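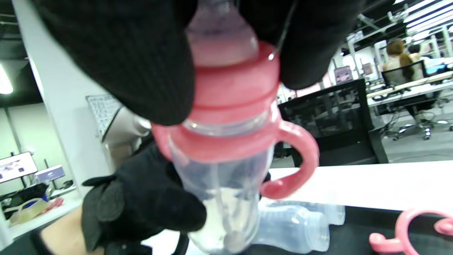
Figure 2. Baby bottle, black gloves.

10 shares | 2 comments

4. Results: hours, and who sets them

Diary data first. 71 owner-parents, all running a business with no more than one paid employee, all with at least one child under school age at entry. 2,304 usable diary days after cleaning. Days with fewer than two entries dropped. Days logged more than a week late also dropped, see the note on recall in the previous section.

Main finding is simple enough. Owners did not work fewer hours than they had in their last paid job. Most worked more. What moved was where in the day the hours sat. Former retail and restaurant staff show this most clearly: late closings gone, replaced by two blocks, one in the morning and one after the child's bedtime. The evening block is the one people forgot to count when we asked them for a weekly total at intake. When the diary asked, it showed up.

So "flexible" needs care as a word. Three uses in the interviews. Some meant they could stop work when they wanted. Some meant they could pick the hours but not the amount. A smaller group meant only that there was no manager to call. We coded these separately and the codes held up fairly well between raters, with most disagreement on the second use.

4.1 Site differences

Foketti and Fuvmont samples look alike on total hours and differ on timing. Foketti owners mostly sell online or from home, so work could be pushed into the evening. Fuvmont owners mostly keep a counter or a chair (hair, repairs, alterations) and customers come when they come. A counter has opening hours whether or not the owner has a sick child. Fuvmont respondents closed early more often and recorded the lost sales as a cost of child care, in their own words, without us asking. We had no code for that and added one.

December was the exception at both sites. Evening block grew, family block shrank, and owners who said at intake that they had left retail to get thier holidays back wrote the longest entries of the whole study. Several diaries from that month are just totals and a line like "packed orders, fell asleep." We kept them. 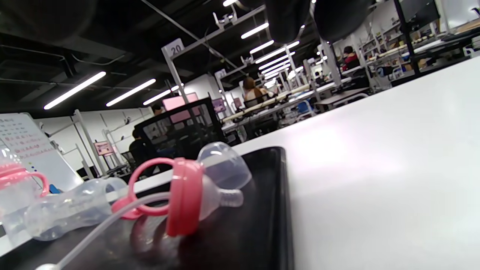
Bottle parts on a black tray
Lead author, small business and family time study

4.2 Interruptions

Owners logged an interruption any time paid work stopped for a child, or child care stopped for a customer. The second kind is less common in the diaries but rated worse. Phone was the usual trigger. Owners who used the Zudutano booking app reported fewer calls during meals, though this group also charged more and had been open longer, so no claim made here about the app itself. Would need a proper comparison.

Feeding and bath time were the hours owners protected most. School pickup next. Bookkeeping was the thing that got bumped, over and over, usually to the end of the month. One follow-on from this: late invoices. Owners who bumped bookkeeping most also waited longest to be paid, and then described the business as unpredictable. Part of that unpredictability was their own filing. Awkward to write up but it is in the data.

4.3 Limits

Two sites. Self-report. People who had already closed their business by intake are not in the sample at all, and they may be the ones for whom the hours did not work. Partner's job was asked about once and never updated, a mistake on our part. Anyone resuing the diary form should ask at every wave.

Coding sheet last revised 11 May 2021. Earlier versions lack the code for early closing and should not be pooled with this one.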